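Ein Teller für den Donut

Von Rosalba Cirillo

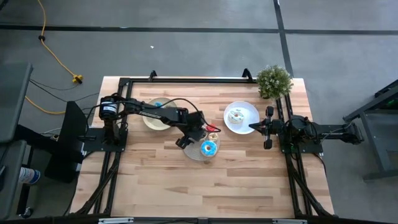 Heller Holztisch, weißer Teller, bunte Streusel: Der Donut ist gedeckt.

Seit Dezember führt meine Bäckerei, die Gatti am Bahnhof, vier Sorten Donuts, und seitdem streite ich mit meiner Familie über Geschirr. Ich bin für Teller. Mein Mann ist für die Tüte, mein Sohn für die Hand, meine Schwiegermutter für Schwarzbrot.

Der Donut gilt als Gebäck ohne Manieren. Man isst ihn im Gehen, an der Ampel, über der Tastatur, und die Streusel finden sich im Februar im Mantelfutter wieder. Mit der Torte käme niemand auf solche Ideen. Die bekommt Gabel, Serviette und bei uns sogar das gute Service, von dem noch drei Teller übrig sind.

Dabei hat ein Kringel mit heller Glasur durchaus etwas Festliches. Auf weißem Porzellan sieht er aus wie eine Einladung - in der Papiertüte wie ein Beweisstück. Und wer ihn an den Rand legt statt brav in die Mitte, lässt Platz für einen zweiten. Das nenne ich Tischkultur.

Mein Mann wendet ein, so ein Teller müsse gespült werden. Das stimmt. Gespült werden muss aber auch die Pfanne, in der er sonntags sein Rührei festbrennt, und über die hat er noch nie ein Grundsatzgespräch geführt.

Meine Schwiegermutter ist 77 und hat den Donut bisher konsequent als »das da« bezeichnet. Neulich hat sie einen gegessen, mit Messer und Gabel, vom guten Teller. Sie fand ihn zu süß und hat gefragt, ob es morgen wieder welche gibt.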